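# Stitum: Laundry Folding by Machine Is Not Ready, and Buyers Should Not Plan Around It

*Second report in the firm's chore series finds the work still leans on people at every step*

November 3, 2021 – Stitum, which tests equipment for laundries, hotels and small shops, today released its second report on whether machines can take over everyday chores. The short answer is no, at least for the chore most customers ask about.

The report, titled "Drudance," covers 1416 attempts at folding one garment and setting it down in a state fit for a shelf. The garments were everyday items: polo shirts, T-shirts, hand towels and pillowcases. Two automated setups were tried under the same rules, one of them built around the Ahonen arm pair and the other around the Daniteo folding cell. The better of the two finished 46 percent of its attempts without a person stepping in. The other finished 41 percent.

Stitum does not consider either figure close to useful. A shop worker who left more than half the shirts in a heap would be retrained or moved to another job. A machine that does the same is often described as promising, and the report asks readers to drop that habit.

Towels did best. They are flat, they have four corners, and a bad grip usually means a crooked towel and little else. Shirts were a different matter. A collar holds its own shape, a placket is stiffer than the cloth beside it, and a sleeve tends to disappear under the body of the shirt once the first fold goes wrong. Most failed attempts on shirts failed at the first grasp, when the machine took hold of two layers where it needed one, or of none.

People do not have this trouble, and much current work on the problem starts from that fact. Instead of programming each fold, teams have a person do the job with hand-held grippers that carry cameras, and the recordings are used to train the machine. The report gives this approach a full chapter. It is slower than its supporters suggest, and every demonstration is human labor that rarely shows up in the price quoted to a buyer.

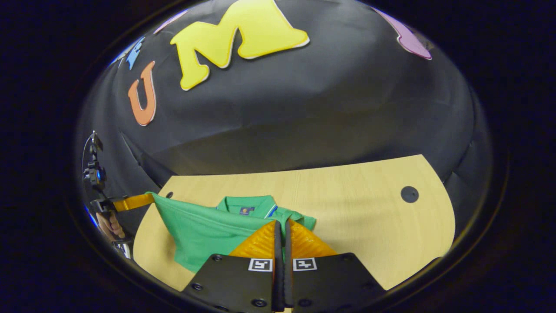 *A green polo shirt on the table, its edge pinched in a hand-held gripper.*

The chapter raises a question that Stitum would like vendors to answer in writing. When a demonstration video shows a neat fold, was a person holding the tool? Both kinds of footage are in circulation, and a viewer who sees only the fingers and the fabric may have no way to tell them apart. The firm recommends that buyers ask for an uncut run of at least an hour, with the garments brought by the buyer and dumped on the table from a basket.

The report also looks at what happens around the folding. In both setups a worker had to separate the garments, turn sleeves right side out, and clear the table after a failed attempt. None of this was counted against the machines in the success rates above. When Stitum timed the worker's part, it came out longer than folding the same pile by hand.

Some results were better than the firm expected. Neither setup damaged a garment in testing, and soft finger pads seem to deserve some of the credit. Grip on thin knit fabric has also improved over the equipment covered in the first report, which dealt with loading dishes and wiping counters. Stitum takes these as signs of progress in the hardware. They do not change the advice to buyers, who pay for stacks of folded shirts.

That advice is plain:

- Do not cut laundry or stockroom hours on the promise of a folding robot.
- Do not sign a lease that counts a partly folded garment as a finished one.
- Get the vendor's definition of "hands-free" before the demonstration, and hold them to it.
- Large flat-goods operations should keep looking at conventional folding equipment, which does one thing and does it well.

Home users are given even less encouragement. A kitchen table or the end of a bed offers poor light, little room and a mixed pile of clothes, and neither setup was tested under those conditions because neither supplier would agree to it.

Stitum will repeat the shirt portion of the test in February with the same garments and the same scoring. Suppliers who want to take part may send equipment at their own cost. They will not see the results before publication.

**About Stitum**

Stitum is an independent testing firm serving laundries, hotels and small retailers. It does not sell equipment. The full "Drudance" report, including the scoring sheet, is available to the press on request.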